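**Canteen news: the money, the petition and what happens next**

I said last month I'd keep you posted on the school lunch money, and I've had so many messages that I'd better do it properly (sorry to everyone who got a one-line reply, I was answering from the car park).

The short version is that the cooks are still waiting. Samero, the company that runs the lunch contract for our end of the district, was meant to pay its kitchen staff and suppliers for last term by the start of April. It hasn't. Samero says the council owes it for 590 meals that were ordered and served, and the council says the claim forms came in on the old template and had to go back. So the forms have gone back, and in the meantime the women who cooked those lunches have had nothing!

I went along to the council meeting to hear it for myself. There were more of us in the public seats than I've ever seen, plenty still in their aprons, and we sat through a very long item on kerbside bins before lunch funding came up.
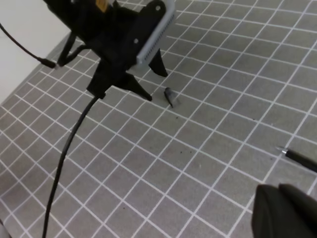 When it did, we got two speakers and three minutes each, and I thought both of them were terrific. The first read out what she'd spent on rice, oil and gas bottles from her own purse. The second asked for a payment date, and asked again when she didn't get one. The answer in the end was that finance would "prioritise the matter", and you can imagine how that went down. There was a fair bit of muttering and someone's chair went over.

Afterwards we all stood around outside for ages, and the Babalola Street crowd decided they'll keep cooking until the end of term whatever happens. I think that's incredibly generous of them, but I also don't think they should have to. The Plikov kitchen hasn't decided yet. They buy most of their veg on account from Skonetti, and Skonetti wants the account cleared before it sends another box, so they may be down to sandwiches for a bit. If your kids eat there, maybe pop some extra fruit in their bags.

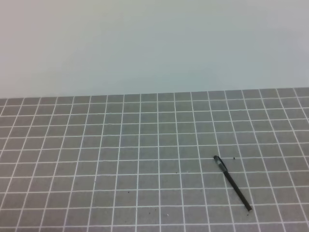 *Grey work surface with white grid lines, pale wall behind.*

Now, the petition. It asks for 2 things: payment of everything outstanding for last term, and a rule that cooks get paid on time even when the council and the contractor are having a barney over paperwork. You can sign at the library counter or at either school office. Please use your full address, as the council strikes out any line without one (we lost a whole page that way over the crossing lights, and I'm still cranky about it).

Letters help too, and they don't have to be fancy. My neighbour's was four lines long and she got a phone call back the same afternoon. Lunch funding is on the agenda again next month at 6 pm, so come early if you want a seat, and bring a cushion, those chairs are murder.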